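Sipos Doka Files Suit on Behalf of 205 Users of the Flulter Inhaler

Sipos Doka has filed a product liability lawsuit against Vanby, the maker of the Flulter inhaler, on behalf of 205 patients who say the device gave them too little medicine or none at all. The complaint claims that Vanby kept selling the inhaler after its own records pointed to a fault in the dose valve, and that it did not warn patients, doctors or pharmacists.

Flulter is prescribed to adults and children with asthma. It has a dose counter that tells the patient how much medicine is left. According to the complaint, the counter can go down by one even when the valve stays shut, so a patient may believe that a full dose was released. Several plaintiffs say they needed emergency care after using an inhaler that still showed doses remaining.

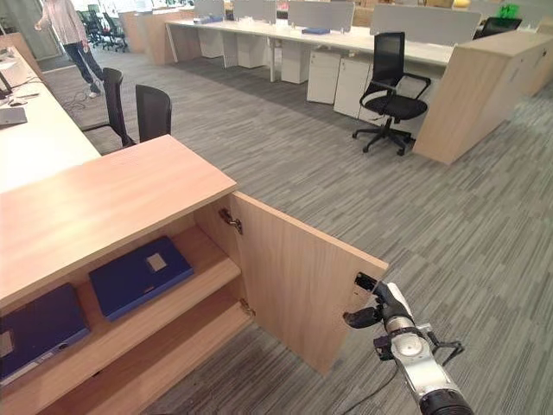
The case rests in large part on complaint records that Vanby turned over in an earlier dispute with a supplier. They list 2,168 reports of a weak spray or no spray. Vanby closed most of those reports as user error, the complaint says, and asked for the inhaler back in only a small share of them.

"A patient in the middle of an attack has no way to test a valve," said Krisztina Hajdu, lead attorney for the plaintiffs. "Our clients followed the leaflet. They shook it, they primed it, they watched the counter move. The company had the reports and it should have told them."

The lawsuit makes 5 claims: design defect, failure to warn, negligence, breach of warranty and misrepresentation. The plaintiffs are asking for medical costs, lost wages and damages for pain and suffering. They are also asking the court to order Vanby to send a written notice to every pharmacy that stocks the inhaler. 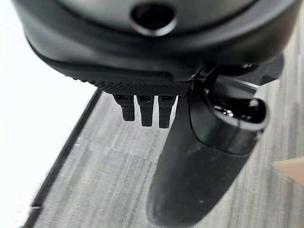 A dark gray housing with a round port, seen close up.

Vanby changed the valve spring in February, the complaint states, but did not pull back units made with the older part. Both versions were sold in the same box with the same leaflet. Attorneys for the plaintiffs say this left patients unable to tell which version they had.

Levente Kelemen, who is handling client intake for the firm, said calls have come from parents as well as adult users. Many callers threw the inhaler away, he said, and pharmacy records can often be used in its place.
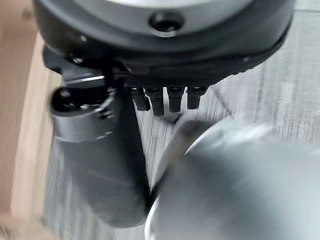 Mohsin Lashari said he went through three Flulter inhalers before his doctor moved him to a different brand. "The number kept dropping, so I thought I was getting worse," he said. He added that he would have asked for a replacement much sooner if anyone had mentioned the valve.

Patients should not stop using a prescribed inhaler without talking to a doctor first. Anyone who has had trouble with a Flulter inhaler should keep the device, the box and the pharmacy receipt – the lot number on the box is the most useful item – and write down the date of each problem.
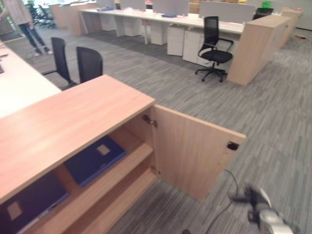 Two dark blue files in a light wood cabinet.

The firm is offering free case reviews by phone, including on Saturday. There is no fee unless money is recovered. Time limits apply, and they differ from state to state.

Media contact: Sigrún Eskildsen, Sipos Doka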